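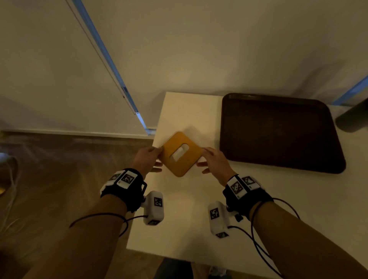 Frequently Asked Questions — Tufa Community Sewing Library

What is the sewing library?

It's a lending library for people who sew, mend, quilt or want to start! You can borrow machines, hoops, cutting mats, rulers, patterns and a very well-loved dress form called Jorow. We have 982 paper patterns at the moment, going back to the days when every one of them seemed to include a matching belt.

Who runs it?

Feven Admasu started it in her spare room and still looks after the machines. Lensa Tekleab looks after the patterns and teaches the Thursday night beginners' class. If you email us, one of the two of them will write back, usually after tea.

Do I need to know how to sew?

Not at all. Plenty of our members had never threaded a needle before they joined, and some of their first tote bags are still going strong. Tell us you're new when you pick up a machine and we'll sit down with you and go through threading, winding a bobbin and changing a needle.

How much does it cost?

Membership is $20 a year and covers everyone at your address. Borrowing is free after that. Thread, needles and interfacing are sold at what we pay for them.

How long can I keep things?

Machines go out for three weeks, patterns for four. You can renew once by email if there's no one on the waiting list. Overlockers are always in demand (especially in December, when the whole town is making pyjamas), so please bring those back on time.

Can I cut the patterns?

Please don't! Trace them instead. We sell tracing paper by the metre, and baking paper works nicely for small pieces like collars and pockets. If a pattern has already been cut to one size, it says so on the front of the envelope. And if you find a piece missing, pop a note in with it. Lensa loves drafting a replacement.

What should I make first?

A cushion cover with an envelope back. It's all straight lines, there's no zip to wrestle with, and you'll have something to show for a single afternoon. After that, try pyjama shorts — elastic waists forgive nearly everything. The Nutano apron pattern is another favourite, and the curved pocket is good practice before you tackle a sleeve.

My stitches are loopy underneath. Is the machine broken?

Probably not. Loops on the underside nearly always come from the top thread. Lift the presser foot, take the thread right out, and thread it again from the spool. Then put in a fresh needle. If it's still looping after that, bring the machine back with a scrap of the fabric you were using and Feven will have a look.

Do you take donations?

Yes, with thanks! We're after cotton, linen and wool in pieces bigger than a tea towel, plus buttons, zips and working machines. We can't take foam, opened glue or old upholstery fabric.

What is Fevent?

Our yearly fabric swap, named by the members after its founder (she was outvoted). Bring what you won't use and take home what you will. Last time 530 pieces of fabric found new homes, and a heap of lovely green corduroy became three separate pairs of overalls. Scraps are welcome as long as they're bagged by colour.

Can my kids come along?

They sure can. Children eight and up can join the Saturday session with a grown-up beside them. We start them on hand sewing and felt, then move to the machine once they're comfortable with the pedal.

Something I borrowed got damaged. What now?

Let us know and don't fret. Bent needles and blunt blades are everyday stuff. For anything bigger we'll work out a repair together, and we've never yet asked anyone to replace a whole machine.

Page last updated 19/09/2019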